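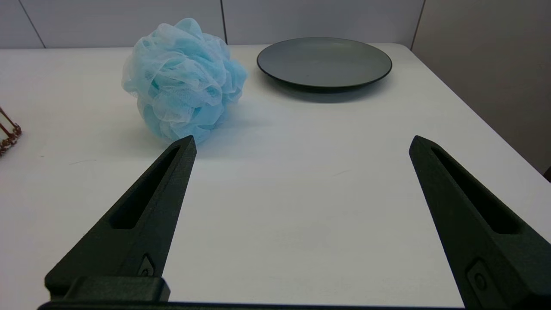

How often should you replace a mesh bath sponge?

Every four weeks or so if you use it daily, and straight away if it smells musty or has changed colour. Rinse it properly after each shower and hang it somewhere with moving air.

I know, I know. I used to keep mine until the netting went limp and the whole thing came apart in my hand. Then I spent a summer sorting out my bathroom, one drawer and one hook at a time, and the pouf (my mum calls it a scrunchie, my kids call it the jellyfish) ended up taking more of my attention than the tiles did.

I started in Latura, where there's a little homewares shop called Starton that sells them out of a wire bin by the door. Pale blue, mint, a pink so loud you could find it in a blackout. I got chatting at the counter and learned that the ball is one long tube of netting, bunched up and tied in the middle. So of course I went home and snipped the cord on my old one. It went everywhere! I was pulling ruffles off the bath mat for days, and what I had at the end was a floppy sleeve that stretched from the basin halfway down the hall.

It did make the cleaning side clearer to me, though. All those folds are what give you a mountain of foam from a tiny squirt of body wash, and they're also where the soap and the bits of you stay put. My old routine was a quick squeeze and back on the tap, where it sat dripping on itself until the next morning. Now I rinse until the water runs clear, shake it hard (close the shower screen first, trust me) and hang it by the window. Once a week it gets a soak in a bowl with a splash of white vinegar, then another good rinse.

The hook took some working out. Suction cups and I don't get along, and the first two slid down the wall in the night with a noise like a possum in the ceiling. I ended up with a stick-on one from Brudura that cost me $8 and has held since April. If you've got a towel rail near a window you won't need to buy a thing.

I've tried the alternatives, too. The loofah I bought at the Mfaume market was lovely for my elbows and far too scratchy for anywhere else. Flannels are brilliant because they go in the wash with the towels, but you do use more soap, and my youngest leaves his in a wad on the floor of the bath. A silicone scrubber dries in no time and lathers like a wet brick. I keep coming back to the pouf, mostly because I like the colour and the silly amount of bubbles.

The bit I'm less keen on is the plastic. Most of these are nylon or polyethylene, and ours can't go in the kerbside recycling. My retired ones get a hot wash and a second life under the laundry sink, where they're terrific on muddy gumboots and the ring around the tub. One has been cleaning the barbecue lid for ages and looks shocking.

As for where a new one lives before its turn comes, I've got a basket on the top shelf with the spare soap. There are two in there now, both blue, and my daughter has already claimed the bigger one.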